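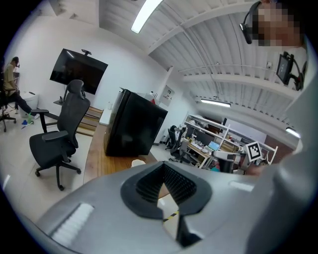 Category: Research Articles / Human-Robot Interaction / Standards and Practice

3. Rules for Shared Rooms

3.1 Scope

The rules in this section apply to hand-held gripper collection carried out in rooms that are also used for other work. They were drafted at the Valtau site and then adopted, with small changes, at Osei. They cover the operator, the device, the floor, and the other persons present. They do not cover the later use of the recordings for policy training, for which the Nustden data agreement applies.

Existing standards for industrial robots were of limited help in this setting. Most of them assume a fixed machine with a known reach and a power supply that can be cut. A hand-held gripper has no base and no motion of its own beyond the fingers, and its path is whatever path the operator walks. The main risks are therefore the ordinary risks of a person moving through a room while attending to something else. Privacy is a further matter, as the wrist view takes in much more of the room than the task requires.

3.2 Marking the floor

Figure 3 was recorded in a room of this type. Yellow-and-black tape is visible on the floor through the opening in the gripper body, and a seated person is at work on the far left while the person wearing the head strap and chest screen stands at the upper right. The tape, the seated person, and the standing person all fall within one wrist view.

Rule 1 requires that the collection area be marked on the floor before the first take of the day. Tape is acceptable. Cones and free-standing signs are not, as they were moved during cleaning at both sites and were not always put back. The marking must be visible to a person entering by any door in regular use. Where the task requires the operator to leave the marked area, a second area is to be marked at the destination, and the route between the two is to be walked once without the device.

Rule 2 concerns loose items. Bottles, bags, and cables are to be taken off the floor along the route. In Figure 3 a small green bottle and a blue object lie on the floor near the seated person. Under the wording in force until July, items beside an occupied seat were treated as belonging to that seat and were left to the person using it. Reviewers at Osei (Tetteh and Macaraeg) objected that an operator who is looking down has little warning of such items, whoever has put them there. The revised rule extends to any item within two steps of the route.

3.3 The operator

An operator fitted with head-worn and chest-worn equipment has less freedom to turn and a narrower sense of what lies at foot level. Rule 3 limits continuous wear to three takes, followed by a pause in which the head strap is removed. Operators at Valtau asked for a longer limit and those at Osei for a shorter one. The figure adopted is a compromise and has not been tested.

Rule 4 requires that a screen worn on the chest not be consulted while walking. The operator is to stand still, read the screen, and then resume. Compliance with this rule was the poorest of any in the set. Of the eight operators observed by Haddadin, seven broke it at least once in their first session. Several reported that they had not been aware of doing so. A spoken prompt at the start of each take was added for this reason, and it is worded identically at both sites.

Rule 5 concerns the device itself. The fingers are to be opened and closed fully before each take, and the operator is to confirm that nothing is caught between them. The device is to be set down with the fingers facing away from any seated person. It is not to be passed from hand to hand while recording.

3.4 Other persons present

Rule 6 states that a person who is not part of the collection may remain at work in the room if that person has been told that recording is under way and has agreed to stay. Agreement is given for the day and may be withdrawn at any point, without a stated reason. Faces are to be obscured before any recording is released outside the site, and this includes the operator's. The face of the standing person in Figure 3 has been obscured accordingly.

Screens raise a related question. An open laptop with its display lit can be seen in the background of Figure 3. Even where no text can be read in a given still, a later movement of the gripper may bring a display closer. Rule 7 therefore asks that displays within the room be locked or turned from the route during recording, unless they are needed for the collection. Tsolakis has argued that this places a burden on people who gain nothing from the work, and that the duty should fall on the collecting team alone. The present text keeps the rule but makes the team responsible for asking.

3.5 Records

Each session is entered in the Gresto log with the room, the operator, the route, and any departure from the rules. Departures are recorded without names. Åberg reviewed the entries held on Sunday, September 15, 2024, and found that departures from Rules 1 and 2 were written up promptly, while departures from Rule 4 were usually entered at the end of the session, from memory. The log form now has a separate line for Rule 4, placed at the top.

Figure 3. View from the hand-held gripper in a shared room. The gripper body fills the lower part of the view; a gripper finger rises at the right.

3.6 Limits of the present rules

The rules were written for single-operator work at walking pace. Two operators in one marked area would require a rule on right of way, and none has been drafted. Stairs and outdoor routes are also excluded.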